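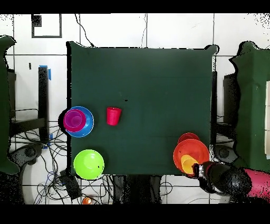

Hạnh Phí did not believe in the tea party, and she had told Poonam so on the phone.

"A set of plastic dishes doesn't teach a child to share," she said. "It teaches a child that soup is invisible."

Poonam had paid 200 for the set anyway, at the Gamholm clearance, and a week later she left it with Hạnh along with the child and a bag of clean socks. The box promised hours of cooperative play. Hạnh read that part twice. She had worked at Reltex long enough to know who wrote the words on boxes, and how late in the day they wrote them.

The girl put the red cup down next to the blue plate and announced that it was for Erlinda.

"Erlinda Pangilinan is at work," said Hạnh.

"She's coming after."

"After what?"

The girl moved the yellow cup into the big orange-red bowl and considered it. "After it's washed."

So it was a sink now. Hạnh looked into it with the same face she used for used cars. The magenta bowl had been a hat before lunch, and the green one was a pond where people were not allowed to talk.

"Who is the yellow one for?"

"You. But you have to want it."

Hạnh said she would think about it. She wiped her glasses and checked the clock over the door. Poonam had said two hours, and Poonam's hours ran long. On the street a truck was trying to back up and somebody was shouting advice at it.

"Is it hot?" she asked finally.

"It's dirty," said the girl. "I told you. It's in the sink."

Hạnh pulled her chair in closer and asked if there was a towel.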